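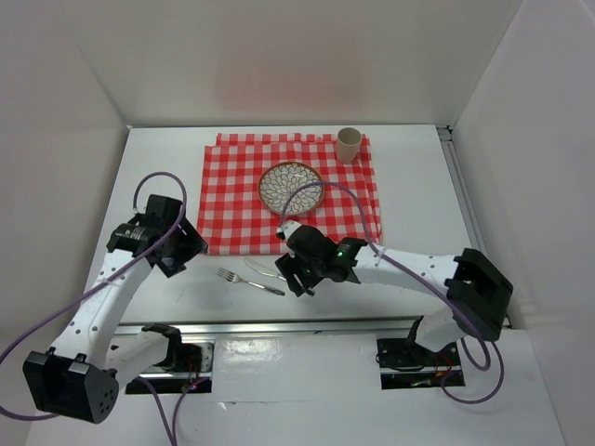
Crédit photo : Malico / Mahlet Degefa

Nappe vichy Famaris, rouge et blanc
Coton tissé-teint, ourlet cousu, sans motif de Noël
Réf. FAM-VR – Linge de table – En stock

Il existe deux sortes de gens : ceux qui possèdent une nappe vichy rouge, et ceux qui l'ont rendue à leur mère. La Famaris s'adresse aux deux. Elle habille une table de cuisine, un coin de terrasse ou le dessus d'un buffet dont on préfère ne plus voir le vernis. Elle ne transforme pas un gratin en repas gastronomique. Nous avons essayé, avec un gratin de Xolani Hendricks, du service expédition, et l'affaire en est restée là.

Le tissu
Coton peigné, armure toile, fils teints avant tissage. Le carreau est donc le même à l'endroit et à l'envers, ce qui arrange tous ceux qui mettent la table en téléphonant. Le rouge est un rouge franc. Si vous cherchez un terracotta, un brique doux ou un « rouge poudré », la maison Langlois en fait de très jolis et nous vous les vendrons volontiers, un peu plus cher, à la page suivante.

Les carreaux où le rouge croise le blanc tirent vers le rose. On nous écrit à ce sujet chaque printemps pour signaler un défaut de teinture. C'est le principe du vichy depuis qu'il y a du vichy, et nous ne remboursons pas les principes.

Formats
Petit carré de table, pour deux couverts qui s'entendent bien
Nappe quatre personnes
Nappe rectangulaire, six à huit personnes
Nappe banquet, sur commande, livrée à partir d'avril
Prévoyez une retombée de 2 centimètres de moins que ce que vous aviez imaginé : le coton se resserre au premier lavage, puis se tient tranquille. Les serviettes assorties sont vendues par 4. Vendues par six, elles revenaient toujours à cinq, pour des raisons que le fabricant n'a pas souhaité approfondir.

Entretien
Lavage à 38 degrés si votre machine connaît ce chiffre, à 40 si elle est normale. Premier lavage seule, loin des chemises blanches. Séchage à plat ou sur fil. Le vin rouge part au savon de Marseille, à condition de s'en occuper avant le dessert. Le curcuma ne part pas. Considérez-le comme un troisième coloris.
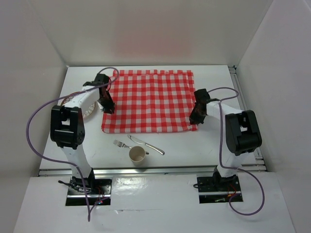

Reste la question du repassage, qui divise le service clients. Petronella Motaung repasse tout, au fer vapeur, sur l'envers, encore humide, et soutient que cela prend moins de temps que d'en parler. Man-sik Shim estime qu'une nappe vichy repassée a l'air d'attendre un notaire. Le coton de la Famaris garde ce qu'on lui fait : un pli léger au milieu, comme celui qui descend sur la toile ci-dessus, se voit de face et s'oublie de côté, et les petites ondulations de la moitié droite relèvent de la vie courante. Si votre nappe est trop grande, repliez le bord du fond, cela ne regarde que vous et la personne assise en face. Pour les tables en pente, au jardin, les pinces Catis (vendues séparément) tiennent bien, sauf sur les plateaux très épais – mesurez avant de nous insulter.

Avis
« Conforme. Mon mari la trouve rouge. » 
« Reçue bien pliée, les ourlets sont droits, j'en ai repris une pour la caravane. Un peu raide avant lavage. » – Lungile Engelbrecht
« J'avais commandé la bleue. » (La bleue n'existe pas. Nous avons répondu à cette cliente avec beaucoup de douceur.)
Fiche consultée 1 339 fois, dont un certain nombre par nous.

Livraison et retours
Expédition sous deux jours ouvrés, dans une enveloppe en kraft qui ne ressemble pas à un cadeau. Papier de soie en option, ruban sur demande, carte manuscrite si Xolani est de bonne humeur. Retour accepté sur article non lavé et non taché, frais de port à votre charge. Une nappe qui sent le barbecue est réputée avoir servi.

Fiche mise à jour le 23 mars 2025. Les teintes peuvent varier légèrement selon votre écran et l'heure à laquelle vous commandez.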